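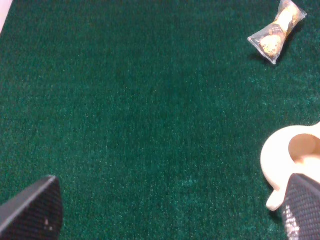 Boria Chicken Counter, Bundcombe: Drive-Thru Review

By Vilho Rantala

I had driven past the new Boria on Parnerholm Road plenty of times before I finally pulled in. It opened in June where the tire shop used to be, and for the first few weeks the line of cars went out past the mailbox. That has calmed down now. I have been through the drive-thru twice at lunch and once in the evening with my two kids in the back.

The menu board is easy to read from the car. You pick a box, then a side, then a sauce. I got the regular chicken box with rice both times at lunch. The chicken is thigh meat, cut small, and it was hot when I got it home. The rice was plain but cooked right. The pepper sauce has more vinegar in it than I like, so on the second trip I switched to the garlic one and stayed with it.

The regular box is listed at 1,210 calories with the rice and 600 if you swap in the cabbage slaw. I tried the slaw in the evening. It is fine, a little wet by the time you get to the bottom. My daughter had the kids' box and left half of it, which is normal for her. My son finished his and the rest of hers.

Speed is where they still need some work. At lunch I waited a few minutes and was gone. In the evening I sat between the speaker and the window long enough for the kids to start fighting. There is only one lane, and once you are in it there is a curb on both sides, so you can't change your mind. The person at the window was polite and gave us our drinks first.

They got one order wrong out of three. I was missing a side of slaw, and I didn't notice until I was home. I filled in the survey on the receipt that night. It asks for the store number, the time of your visit and how you would rate the food, the speed and the staff. At the end you get a code for 80 cents off a drink. I also typed a note about the slaw and have not heard back.

Compared with Eskola across town, the chicken at Boria is better and the sides are worse. Eskola also has two lanes. I would still go back to Boria for lunch, but with kids in the car at dinner time I would park and go inside.

Food: good
Speed: fair
Staff: good
Order accuracy: check the bag before you leave the window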